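The Long Way to Drarnness

By the time the bus turned off the paved road, most of us had been awake since well before dawn, and the singing that had carried us through the first two hours had settled into a low hum from the back rows. Sushil Dixit was still at it, softly, tapping the beat on the seat in front of him. He has made the walk to the hill chapel at Drarnness every May for as long as his knees have allowed, and he told me (twice, and I didn't mind a bit) that the last stretch of road is where he always starts to feel like himself again.

I had come along as a guest of the parish in Bautista, a town that loves its pilgrimage the way other towns love their football team. People save for it. They argue about shoes. They pack boiled eggs and bread in such quantities that you would think we were crossing a desert, and then they press all of it on whoever happens to be sitting next to them, which that morning was me.

The walk begins at the bridge in Dutov, where the group leader, Volodymyr Yurchenko, read out the names of those who had asked to be remembered along the way. It took a good while. Some were names of the sick, some of the newly married, and one was a baby born the night before, which set off such a round of clapping that he lost his place on the page and had to begin that column again.

From the bridge there are 3 stopping places before the hill, and at each one the walkers pray, drink water, and catch up on each other's news. The second is my favorite, a spring under some old trees where the Odia sisters keep a guesthouse for anyone who needs a bed or a quiet hour off their feet. Their house book goes back to 1752, and the early pages are full of small, touching entries: a widow with two goats, a miller who walked barefoot, a boy who came to give thanks and "ate very well."
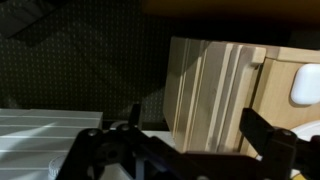
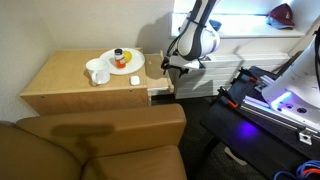
A wooden side table with a plate, a lemon and a white mug (second photo).

After the spring the path climbs, and conversation drops away. There are 716 steps cut into the hillside, and the custom is to take them slowly, stopping whenever the person ahead of you stops. I found this hard at first, being an impatient walker, but somewhere past the halfway bend I quit looking at my watch and began to look at the valley, which was green all the way to the river and dotted with people still coming up behind us.

The chapel itself is small and plain, much too small for the crowd, so Mass is said outdoors on the grass. The parish had prepared 1000 candles, and every last one had been handed out before the opening hymn. Yurchenko gave his to a latecomer and sang with his hands in his pockets, perfectly content.

We rode home in the dark. Dixit slept the whole way with his hat over his face, and the eggs went around once more.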